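3. What people do while the dryer runs

I should say up front that I didn't set out to write about waiting. The Gilani study was supposed to be about prices: what people in shared laundry rooms think a wash ought to cost, and how far they'll carry a bag to save a little. But I'd hung around in these rooms for most of a spring, and my notes on prices were thin while my notes on sitting around were enormous, so this section goes where the notes went.

We had 2,009 usable diary entries from the three sites (Sestatska, Cleseo and the smaller room on Gilani's ground floor), written by the people doing the laundry. Each entry covered one load. I asked for a start time, an end time, and a line or two on what happened in between, and I left that last box completely open. Some people wrote one word. One person at Cleseo wrote me a full page about a crossword, and I loved every bit of it!

The first thing that jumped out was how different washing and drying are as stretches of time. People leave during the wash. They go home, they go buy bread, they move the car. During the drying they stay put, or they come back early and hover. Of the entries that covered drying, 877 mentioned staying in the room for the whole cycle, and I had honestly bet on the reverse (my original coding sheet didn't even have a box for it, which meant a long weekend of recoding). When I asked about this in the follow-up interviews, I got the same few answers over and over. Wet clothes feel safe, because who would want them? Dry clothes can be worn right away. And a finished dryer with your things in it is in somebody else's way, which people at all three sites felt pretty strongly about.
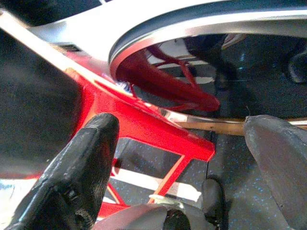
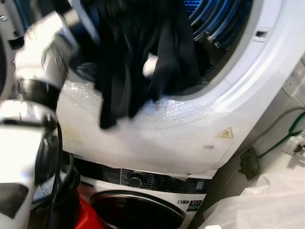 Figure 3. In the laundry room. The second picture shows a black garment at the dryer opening.

So the dryer wait is a social wait, and that changes what goes on in it. I'd split it into two kinds, although the edges are fuzzy and I changed my mind about them more than once. In the first kind, people have brought something along. Phones mostly, then homework, then mending, which surprised me until I remembered that a person handling all their clothes is bound to notice the missing buttons. In the second kind they've brought nothing, and these are the entries I kept going back to. They read the notices on the wall. They fold a load that was already folded. They start talking, usually about the machines, and usually with a complaint ("is that one always slow?").

Complaints do a lot of work here. At Sestatska, 339 entries mentioned talking to a stranger, and when I went through them by hand, the great majority opened with something gone wrong: a coin slot that jams, lint left behind, a sock without its partner. Earlier writing on waiting rooms tends to treat the grumble as a sign that people are unhappy with the service. I don't think it works like that in a laundry room. Plenty of the same people gave the place a perfectly good score on the survey, and a couple of them told me they looked forward to going. The grumble is just an easy thing to hand someone you don't know.

Folding deserves its own paragraph. Cleseo has a long counter and Gilani doesn't, and people at Gilani mostly took their clothes home in a heap. At Cleseo they stayed on after the cycle to fold, standing side by side, and the talk I've just described often carried over to the counter and went on longer there. I can't say the counter caused it (the Cleseo crowd is older and has lived nearby longer, and I had no way of pulling those things apart with only three rooms). But if I were fitting out a laundry room tomorrow, I'd find space for a counter before I bought another machine.

One weak spot in all this is the diaries themselves. People who agree to keep a laundry diary are probably not the ones who dash in and out, and I suspect the stayers are overcounted. The Skilar app logs, which I get to in Section 4, cover 2,393 cycles and don't depend on anyone's patience with a pencil. They tell me when a door was opened and nothing at all about crosswords, so I've tried to read the two side by side and trust neither one too far.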